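About Zarnell

Zarnell helps small plants and food businesses decide whether to buy a robot. Quite often we tell them to wait.

Our parent firm opened in Clulcombe in 1964, repairing packing machinery, and we still work out of the same building. After years of fixing equipment that should never have been ordered, we started reading quotes for customers before they signed.

We don't sell arms or grippers and we take no commission from people who do. Our fee is fixed before we begin. A review runs 11 weeks and covers floor space, power, spare parts, training and the service contract, where most budgets go wrong. If a vendor claims a pick rate, we ask for 1000 attempts on mixed items, with the misses left in. Some vendors stop returning our calls at that point.
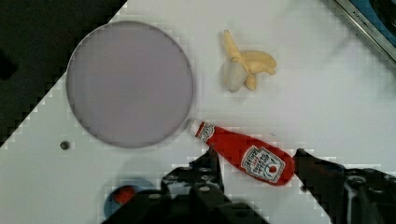 Bench work at Clulcombe: plate, soft banana and ketchup bottle, with the bottle between the gripper fingers.

A short demo tells you very little about year three. Bring us the quote, the floor plan and last year's repair bills. Our second office, in Abu Hammour, takes new reviews from October.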